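4.2 Pose tracking in shared rooms

Most papers on handheld grippers report tracking error from a clean bench and leave it there. We doubt those numbers carry over. Our set has 1642 recordings, and we ran the same visual-inertial tracker over all of them with the settings its authors recommend. On the Gouveia bench recordings it did well. In the shared rooms it lost the pose in up to 16 percent of recordings, and the loss flag fired on only part of them.

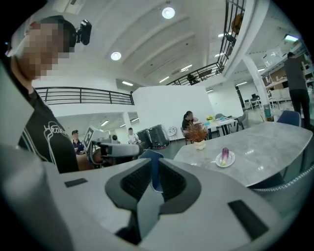

Figure 2. Wrist view from a shared-room recording.

Our quarrel is with how the tracker picks its landmarks. It ranks image patches by contrast and assumes that whatever scores high is bolted down. In a view like Figure 2 that is a poor bet. The square marker on the second gripper is about as sharp a pattern as a corner detector could ask for, and it is attached to a tool made to be carried. The glossy marble-patterned table is little better: it reflects the ceiling lights, and a reflection shifts with the viewpoint. The jaws and housing move with the lens, so they need a fixed mask.

Heydari and Frade proposed adding a person mask and calling the problem solved. We tried it. It helped less than we had hoped, as it removes people and keeps the things they hold. Rejecting any marker outside a known list did more, though somebody has to keep that list up to date. Neither fix deals with reflections, and we would not trust a policy trained on these poses until the flagged recordings have been checked by hand.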